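Oferta de empleo: auxiliar de sala de juegos (Turum)

Sosel busca una persona para la ludoteca de Turum, abierta a familias con niños de hasta seis años. Contrato de 20 horas semanales, de lunes a viernes por la tarde, con un periodo de prueba de 3 meses. Salario de 800 euros brutos al mes.

Funciones

Recibir a las familias, anotar entradas y salidas, preparar los rincones de juego y dejarlos recogidos al cierre. También se encarga del préstamo de juguetes - 138 lotes en catálogo - y de avisar cuando falta alguna pieza.

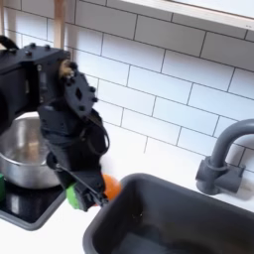
Requisitos

- Título de monitor de tiempo libre o de grado superior en Educación Infantil.
- Certificado negativo de delitos de naturaleza sexual.
- Se valora experiencia en ludotecas y el carné de conducir.

Cómo presentarse

Currículum y carta breve en la oficina de Sosel, calle Lorente 91, o por el formulario de la web, hasta las 14:00. Las entrevistas serán presenciales y se comunicarán por teléfono.

Publicado el lunes, 20 de septiembre de 2021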